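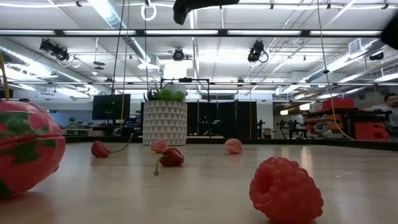

Artificial fruit and a planter on a worktable at the Garndale handling hall.

The Garndale handling hall is a workplace in Havadbridge where small decorative goods are sorted, checked and packed, partly by hand and partly by robot arms. It is run by Potov, a firm that supplies artificial fruit, flowers and table decorations to shops and hotels. The hall is known locally for the agreement on automation reached between the firm and its staff, usually called the Garcia agreement after the street where the talks were held.

History

Potov opened the hall as a hand-packing site. Each packer took mixed goods from a tray, looked them over for damage and placed them in boxes. The work was light but repetitive, and sore wrists and shoulders were the most common reason for sick leave. The first 2 arms were installed in May at a single table and ran beside the packers for one shift a day. Further arms were added once the first table had been in use through a full Christmas season.

Methods

Goods at the hall differ in shape, surface and stiffness, which makes them harder to handle by machine than cartons or bottles. A berry with a hollow end has to be gripped differently from a bud on a thin stem. Workers known as table leads guide the arms through new items by hand controls, and the recorded movements are then used to set up the automatic routine. Grippers with two fingers are used for single pieces. Lengths of stem, tangled items and anything with loose leaves are still packed by people.

A catalogue of 884 items is kept, of which nearly 400 are cleared for machine handling. An item is taken off the cleared list if it is dropped or marked too often, and goes back to the hand tables until a table lead has tried it again.

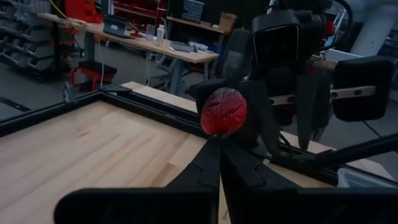 Carolina Bettencourt has said that the arms took away the part of the job she minded least. Picking pieces out of a tray was dull, in her account, but it left her free to talk, while watching a machine for a whole shift does not. She has also said that her hands no longer ache in the evening and that she would not go back.

Effects on staff

Under the Garcia agreement no packer could be dismissed because of the arms, and posts were left unfilled when people retired. Packers who wished to become table leads were trained in working hours and moved up a pay grade. Those who stayed at the hand tables kept their old grade, a point that remains in dispute. Pascal Bauerfeind has argued that hand packing has become the harder job, as only the awkward items are left.

Breaks were also changed. Table leads stop for ten minutes every 2 hours, and the arms at their table are paused for the same period.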